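About Indwood

Indwood packs and ships wine, glassware and table accessories for retailers across the region. The company operates from a single building, where 42 employees handle receiving, gift assembly, packing and dispatch. During the busiest weeks of the season, the packing floor completes 800 gift sets a day.

For most of our history, every bottle was placed by hand. Employees on the assembly line lifted and turned the same items for an entire shift, and many reported sore wrists and shoulders. In response, management set up an automation group under the direction of Nerea Cordero, Head of Operations. The group studies which tasks can be assigned to robot arms and which should remain with our staff.
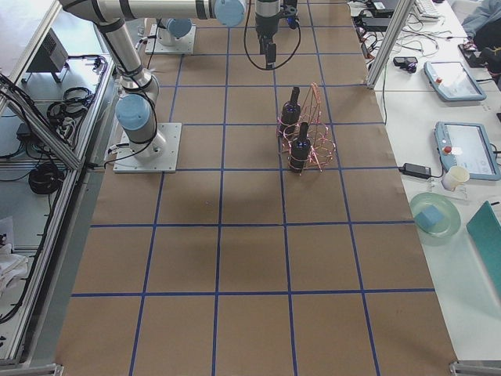
Two wine bottles in a wire rack on the test table.

New handling tasks are tried on the test table before any change is made to the assembly line. Employees who know the work take part in each trial, and their comments are recorded with the results. A task is moved to the line only after the shift leads have approved it.

No position has been eliminated as a result of this program. Three former packers now work as cell operators, and others have moved to quality inspection and customer orders. Training takes place during paid hours, every Thursday, and is open to all employees after their first 3 months. Ignacio Campos, Training Manager, is responsible for the course schedule.

Questions about the program may be directed to Ruxandra Cozma, Employee Relations.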